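The Last House in Nurbridge

The bus let her off at the bottom of the hill on a Friday, a little after four. She had one suitcase and a folder from the Cludurik Savings office with two keys taped inside the cover. It was raining lightly. She walked up past the closed feed store and the church and did not meet anyone she knew.

Her aunt's house was number 1328, although there had never been that many houses in Nurbridge. The first key did not work. The second one did.

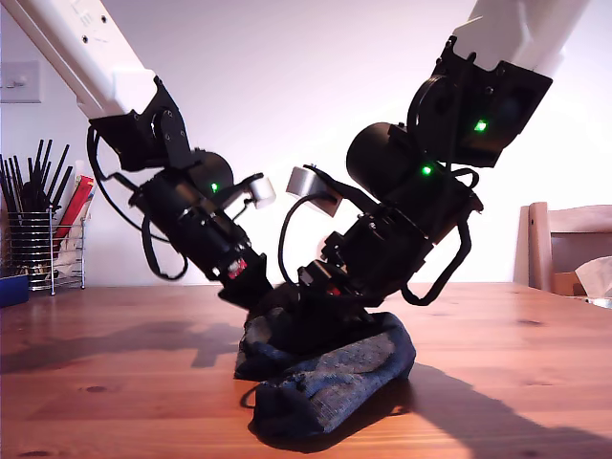
A dark blue sock on the table.

The kitchen smelled of cold ashes. Her aunt had left the radio plugged in and a calendar on the wall turned to October. In the bread box were a pair of reading glasses, a church bulletin, and an envelope with the word "roof" written on it. She opened the envelope and found 1000 dollars in old twenties. She put it back where it had been and closed the lid.

She made tea without milk and sat down with the folder. The man at the office had told her that most people sold within the year. He had said it kindly, and then he had given her the name of a buyer, a company called Prodent that wanted the land for parking. She had written the name on her hand so she would not have to ask him for paper.
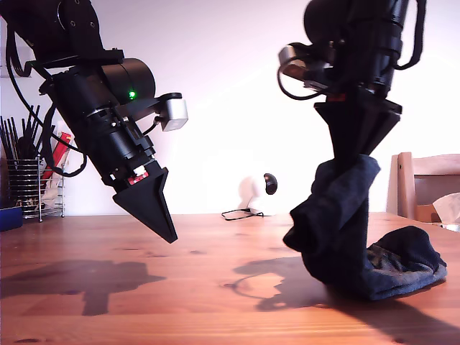
She and her aunt had not spoken for most of nine years. The quarrel was over a loan, and later it was over who had telephoned last. She used to go over the argument at night, and her own side of it always went well. Even the small things could bring it on, a black cable looped and sagging beside a desk at work, the way the telephone cord used to hang in this kitchen when her aunt stood and talked with her back to the room. She would see it and be angry again until lunch.

Upstairs the bed was made. She opened the closet and found winter coats, a box of patterns, and a knitting bag with the needles still in it. The yarn was gray and had been worked as far as the heel. She held it up to the window, and the stitches were even all the way down. 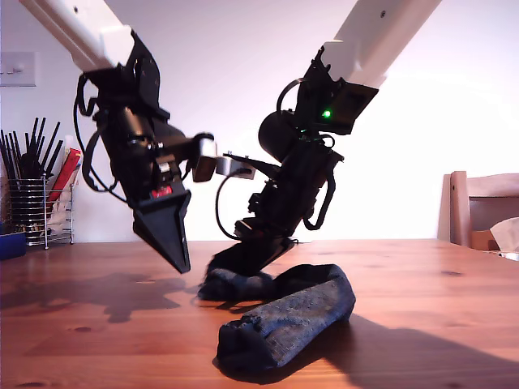
Her aunt had taught her to knit when she was eight, the winter the road to Jang was closed by snow. They sat by the stove and her aunt counted out loud for both of them. The first thing she finished was a scarf that got wider as it went along. After that came socks. She still thought a navy one, knitted and laid out on a wooden table, was about as plain and good a thing as a person could make, and she had never told her aunt so.

She carried the bag down to the kitchen. The rain had stopped. She found her place in the row, lost it, and found it again. Her hands were slow at first. By the time it was dark she had turned the heel, and she got up to put on the light.

In the morning she called the office and said she would need the number of someone who fixed roofs. The man asked whether she had spoken with Prodent. She said she had washed her hands.
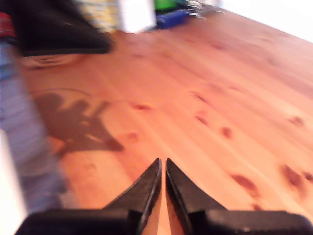 Fiction | By a staff contributor

He laughed, though she had not meant it as a joke, and gave her a number in Jang. The roofer could not come until Monday. She said Monday was fine. Then she took the coats down from the closet, shook them out one at a time on the back step, and hung them on the line.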